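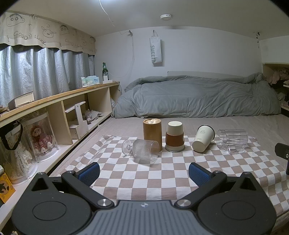 The small room under the roof, 18/06/2023

I slept badly and woke up happy, and I'm still trying to work out how those two go together. It was the birds, I think. They start before there is any real light in Bruslow at this time of year, and the window has to be propped with a book or it drops shut on its own, so I had propped it, and in they came, the whole noisy lot of them, at what must have been four in the morning. I lay there with my knees up and listened and thought about bread.

Bread is what I came here to think about, so at least I was on task. I have been carrying my grandmother's starter around in one jar or another for 17 years now, and in January it very nearly died on me. I had let it sit at the back of the refrigerator through all the holidays, and when I finally took the lid off there was a layer of gray liquid on top and a smell like nail polish. I poured off the liquid and fed what was left, and fed it again, and for days it did nothing at all. I talked to it. I moved it from the counter to the top of the water heater and back again. Then one morning it had climbed halfway up the jar, and I stood in my kitchen in my socks and cried a little, which I have told hardly anyone until this page.

So when I saw that the old mill at Dasteo was open again and selling its own flour, I decided I would go and stay close by for a while and bake with it every day and see what the starter made of it. I could have ordered a bag through the mail. But I wanted to walk over and get it, and I wanted to see the water going under the wheel, and I suppose I wanted a reason to be somewhere else for a bit.

The walk is lovely. You go down the lane behind the church and over a stile (a proper one, with a step worn in the middle) and then it's the river path all the way, with nettles on one side that I have learned to respect. This morning there was mist sitting on the lower field and the cows were standing in it up to their bellies as if they were wading. I ate an apple on the way and threw the core to a horse, who ignored it completely.

At the mill they let me stand and watch for as long as I liked. The whole floor hums when the stones are going. You feel it in your shins first and then in your teeth, and the flour comes down the chute warm, and they told me to put my hand under it, so I did, and it felt like very fine sand that had been lying in the sun. I bought two bags of the whole wheat and one of the rye and then had to carry them home, and by the stile I was regretting the rye.

I have been trying a new way of doing things here, and I want to get it written down before I forget. I mix the flour and water first and leave them alone for an hour before the starter goes in. The Dasteo flour drinks a great deal more than what I buy at home, so the first loaf I made here was as stiff as a boot, and I kept adding water by the spoonful and feeling foolish. Yesterday I simply put in more from the beginning and trusted it. It was a sticky mess for the first two folds and then at the third it pulled itself together under my hands and went smooth. I do love that moment. I must have felt it hundreds of times and it still makes me want to call someone into the room.

The oven downstairs is a Mindard, old and cream colored, with a dial whose numbers have been rubbed away except for the seven. I have decided that a little past the 7 is right for the first part of the bake and that the dial should go back to where I imagine the five used to be for the rest. The back left corner burns everything, so I turn the pot halfway. Today's loaf came out a deep brown with one big ear along the top where I had scored it, and it crackled on the rack the way they do, and I sat at the kitchen table with my chin on my arms and listened to it until it stopped.

I was very good and waited until it was cool. Well, nearly cool. I had the heel with butter and a bit of salt, and then I had the slice after the heel, and then I made myself put the knife away — and then I got it out again, because there was still half a jar of the plum jam and it seemed silly to leave it.

The crumb was tighter than I wanted, I should be truthful about that. It tasted wonderful, a bit like walnuts and a bit like the smell of a barn, but it wasn't open the way my loaves at home are. I think I am cutting the last rise short. The kitchen here is cold, with that stone floor, and I keep going by the clock when I ought to be going by the dough. My grandmother never owned a kitchen timer in her life. She pressed the dough with one knuckle, looked at it for a second, and said either "yes" or "go and play," and I never once knew what she was seeing. I think I'm starting to, just a little.

In the afternoon it clouded over and I wrote letters, and then went out to the garden wall and read for a while with my sweater on. The book is about Ochoa, the town in the hills where they used to have one shared oven and each family pressed its own mark into the dough so the loaves wouldn't get mixed up. One family used a thimble. One used a key. I have been trying to think what mine would be, and so far the best I can do is the lid of the starter jar, which has a dent in it from when I dropped it down the cellar steps.

There is a second dough in the big bowl downstairs now, with a plate on top of it. I gave it a little less starter and I'm going to leave it all night and see what the cold floor does to it. If it hasn't moved by breakfast I'll put it by the window where the sun comes in and take my coffee out there with it.

It has started to rain, very softly. I need more salt, and string, and stamps for the letters. The window is propped again.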